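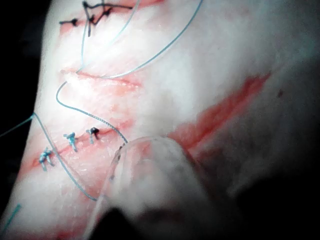 Slide 4. Suturing on a practice pad, wrist view.

Speaker notes

Pause before speaking. Direct the audience to the lower incision, where three blue-green knots are in place and the line beyond them is still open.

The Istarell collection holds 1,496 demonstrations. Of these, 261 were given by hand guidance and the remainder by remote control from the Utska console. Each demonstration covers one stitch — needle entry to trimmed tails — and is recorded at the operator's own pace.

State clearly that operators are asked to leave their corrections in. A regrasped thread is kept and labeled.

Mention that Jörg Kleinschmidt wrote the labeling guide and will take questions on it after the session.

If asked about patient use: all work to date has been on practice tissue.

Allow two minutes. Next slide: console layout.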